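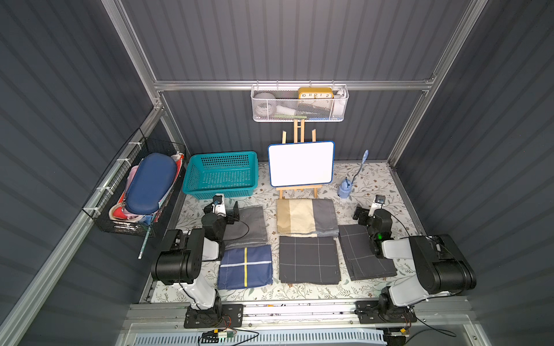 ## Unit 4: Two Arms, Three Cameras, One Idea of Where Things Are

Welcome back, everybody. I promised a gentler week after the kinematics homework, and I mean to keep that promise, though I'm afraid the reading has crept up on me again (it always does). We'll spend this unit on the software that sits between the cameras and the motors on the folding cell, and mostly on the question of frames.

The cell has a fixed view of the whole tablecloth and a small camera on each wrist. The fixed view is the one you'll want for deciding *which* cloth to pick up. It sees all five folded cloths at once, the gray one by the teal basket, the navy one with its yellow and white stripes, and so on. The wrist views are the ones you'll want once a gripper is close, because by then the arm itself is covering part of the cloth in the fixed view. Look at the two dark cloths with the white grid lines if you'd like a nice hard case for a detector. They share a pattern, one is turned at an angle, and a color histogram is no help at all in telling them apart.

### 4.1 Segmenting cloth from cloth

Our perception node, Zonder, returns a mask and a confidence for every region it thinks is a single item. On a flat tablecloth it does very well. In a container it has a much harder time - a fold makes a dark edge, a dark edge looks like a boundary, and suddenly one piece of fabric has become two.

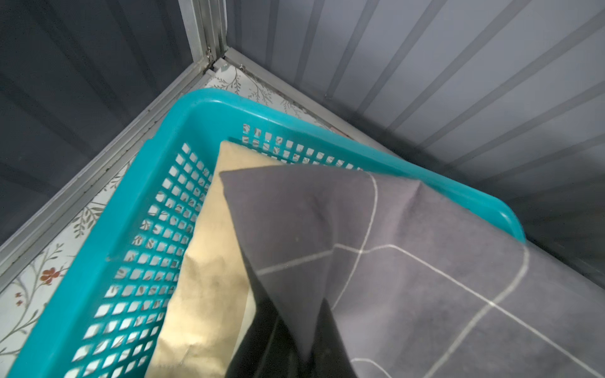
So before you send anything to the planner, please run the merge step. It compares neighboring masks and joins them when the pattern on one side carries on across the crease. Grid lines are lovely for this, plain fabric much less so, and a shadow under a fold may still come back as its own region. Leave those marked `unknown`. I would so much prefer an honest `unknown` to a grasp point in the middle of a shadow!

A few settings to start from:

- `merge_passes: 2`
- `min_region_px: 191`
- `allow_unknown: true`

Halldóra Lykkegaard wrote the merge step, and her comments in the source are better than my slides, so do read them.

### 4.2 Approaching things that don't bend

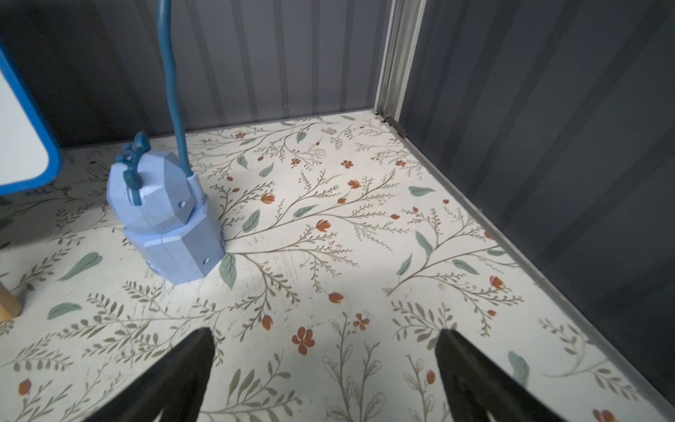

*Reading time: 15 minutes*

Cloth forgives you. A hard, flat-sided object doesn't, and a tall cord rising out of the top of one is worse, because it's thin enough to drop out of a coarse collision map altogether. Endar, our planner, works from boxes by default. If you box only the body, the planner will happily sweep a wrist straight through the cord, so add a second, slim box and run it well past the last point the wrist camera can see.

The printed floor deserves a word too. All those stems and little orange flowers give the feature tracker plenty to hold on to, which is wonderful for estimating camera motion and rather a nuisance for finding the base of an object. Mask the floor plane first, then look for vertical faces.

For Friday, bring your merged masks and one Endar plan with both boxes in it. If your transforms come out mirrored, check the left and right wrist names in the config before you change any math.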